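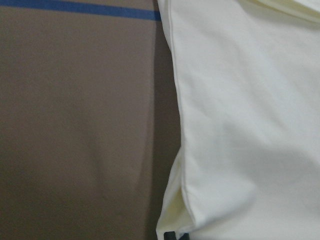
Gridik Loanword List: Data Card

Summary
The Gridik Loanword List is a table of 523 words borrowed into the everyday speech of the Soketti valley, with the source language, a short meaning, and at least one sentence of use for each. It is intended for teachers, dictionary editors, and students of language contact. The list is maintained by the Edance Language Archive. The responsible editor is Iker Montoya.

Contents
words.csv – one row per headword
sentences.csv – example sentences, linked to words.csv by word_id
sources.csv – printed and spoken sources, with short codes
CHANGES.txt – corrections by release

Fields in words.csv
word_id: stable number, never reused after a deletion
headword: the spelling preferred by the archive
variants: other spellings found in the sources, separated by semicolons
origin: source language, or "unclear"
meaning: a plain English gloss
first_source: code of the earliest source known to the editors
status: current, dated, or lost

How the list was made
Printed material came from the Gallardo collection of market notices and school readers. Spoken material came from interviews with 30 adult speakers, all of whom gave written consent to the use of their words. Interview sentences were typed as spoken and then checked against the recording by a second editor. Names of people and farms were removed from the sentences before release.

Words used only as personal or place names are excluded. Trade terms are included when they appear in sources from outside the trade – "ferrule" was kept on this basis, and several weaving terms were not.

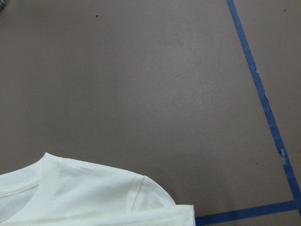 Figure 2. Brownish-gray surface with blue tape and small dark specks.

Known limits
The origin of 113 words is marked "unclear." Users should not read this label as evidence of a local origin. Older speakers are better represented than younger ones, and the status field reflects their judgment. Spelling in the school readers was corrected by their publishers, so the variants field may miss forms that were common in speech.

Version 2 replaces the earlier file in full. Word numbers have not changed, but the sentence numbers have, and links built on the January file will need to be updated.

License and citation
The list may be copied and adapted for noncommercial use with credit to the archive. Please cite it as: Montoya, Iker (ed.), Gridik Loanword List, version 2, Edance Language Archive.

Corrections should be sent to the archive with the word_id and a source for the change. Last reviewed 3rd February.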